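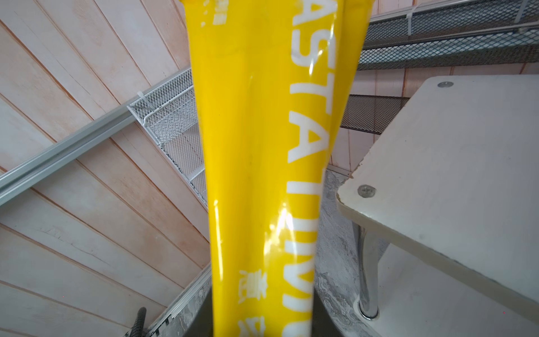

Week 7 handout: teaching by remote control

Last week we pushed the arm around by hand. This week you get the leader arms, so you'll be driving from a chair and the robot copies your wrist. I like this way better for anything with two arms, as you can't grab both at once and still keep your own elbows out of the cameras!

The job is shelf stocking with pasta. Boxes and bags behave very differently, so please practise on both. A box has a flat side and forgives you a bit. A bag is slippery, it bends, and the shine on the plastic plays havoc with the wrist view (turn your head and check the other screen before you squeeze).

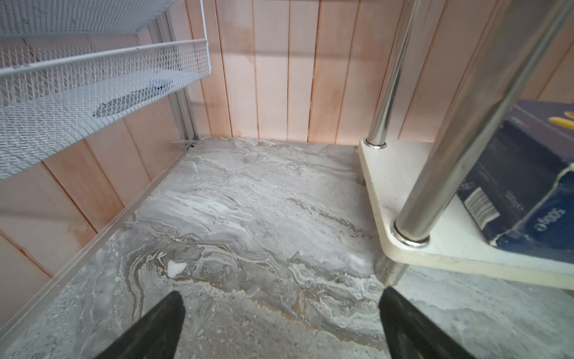
Start every run with the grippers open and empty, and drive in slowly. The shelf posts are chrome and easy to misjudge on the wrist camera, and last term my own group clipped one 14 times on a Monday afternoon. We recorded 161 runs that term and I threw out roughly a third, mostly for jerky starts.

A few things I'll be looking for when I mark your recordings:

Keep your speed even. If you dither for ten seconds over a grasp, the robot learns to dither too.
Vary where the package starts, even if it's only by a hand's width.
If you fumble, recover and keep recording. I want some of those in the set.
Name your files the Pririk way, group number first.

You'll work in pairs, one person driving and one running the recorder, then swap at the halfway mark.

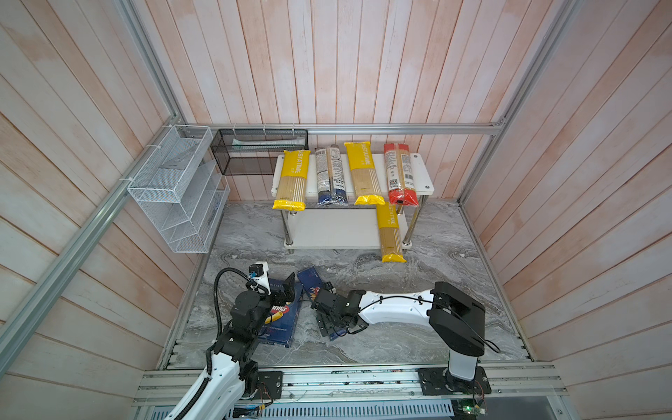 Figure 2. Both arms at work on the pasta boxes, with the two-tier shelf behind.

Bring your run sheet to the Goludier lab, and don't unplug the leader arms when you're done.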